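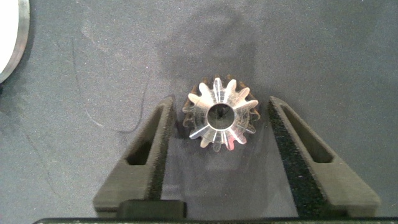

A visitor at the front rail wanted to know why we did not simply give the robot a magnet, when every part on the table was metal and a magnet would not care which way the teeth were pointing. The same visitor added that in the workshop where they had learned the trade, small gears were always moved with a magnet on a stick, and that it was a good stick.

We begin the account of the open day with this remark for two reasons. It was made in the first hour, before our presenters had said much, and it came back in other forms until the doors were closed. It also touches the part of the work that we had explained worst on our posters. A magnet can lift a gear, but it does not settle how the gear is turned when it leaves the table, and for the Tautahi task this is what matters. The gear must go onto a shaft by its bore, with the small end of the cone up. Our presenter answered in this way, and the visitor was satisfied only in part -- the next question was how much we would lose if the gear was let go slightly tilted.

5. The open day at Grokska

5.1 Setting

The demonstration was held on a Sunday in the assembly hall at Grokska, where the Viritz cell stands during the normal working week. We did not build a special version of it for the public. The guards, the speed limits and the software were the same as in the trials of the previous section, with one change: the pause before closing the fingers was made longer. In the laboratory this pause is so short that a person who does not know the cell will miss it. With the longer pause the presenter had time to speak one sentence, and visitors had time to look from the robot to the screen and back.

The screen showed the picture from the wrist camera. Figure 3 was taken at this pause. The bevel gear lies between the two fingers and there is still a gap on each side of it, so the gear has to be found by the camera and the fingers have to come in evenly from both sides. The inner edge of each finger carries a strip of rough padding. We had expected that visitors would prefer to watch the arm itself, and we had placed the screen rather low and to one side for this reason. This was a mistake. People bent down to see it, and those standing behind them could see neither one nor the other. After lunch we moved the screen onto a cupboard.

5.2 What was asked

Two members of the team wrote down the questions in a notebook, in the words of the visitors as far as possible. We did not use a form. Many questions were about work and pay and are outside the scope of this paper, although we answered them. Those about the task itself fell into 3 groups.

The first group was about the metal. Several people with workshop experience noticed on the screen that the polished teeth were very bright in some places and dark in others, and asked if the camera was confused by this. It is, to a degree. As described in Section 4, the method looks first for the bore, and uses the teeth only afterwards to correct the angle. A child asked why the robot does not close its eyes a little, as one does in the sun. We now use this sentence ourselves when we explain the exposure setting to students.

The second group was about the padding on the fingers. Visitors wished to know if it marks the gear, if it picks up oil, and how often it has to be changed. We change the strips after 1000 grasps. This number is a habit from the earlier Clillance project and we have never tested whether it is a good one. To be asked for the reason by a person who changes brake linings for a living was somewhat uncomfortable, and a wear test is now planned.

The third group was about failure. Our presenters had been told to hide nothing, but they had also prepared nothing to show. When visitors asked what happens if the gear is missed, the only possible answer was in words. In the afternoon one presenter began to push the gear a little with a wooden ruler during the pause, with the cell stopped, and then let the robot try again from a fresh view. This was the part where people stayed the longest. It was not in our plan, and it had to be cleared with the safety officer before it was repeated.

5.3 Remarks for later demonstrations

We do not claim that an open day is an experiment. The visitors chose themselves, many of them live near Grokska or have relatives working there, and our notes are thin for the busiest hours. Still, we changed several things in the cell afterwards. The longer pause is now a setting that can be switched on from the panel. The screen has a fixed place at eye height. The push with the ruler has been written into the demonstration procedure, with the stop button as its first step.

On the question of the magnet we remain where we were, with one exception. For bringing the gears from the tray to the table, where the angle is of no importance, a magnet would be cheaper than what we do at present, and we intend to try it with the next batch of parts in December.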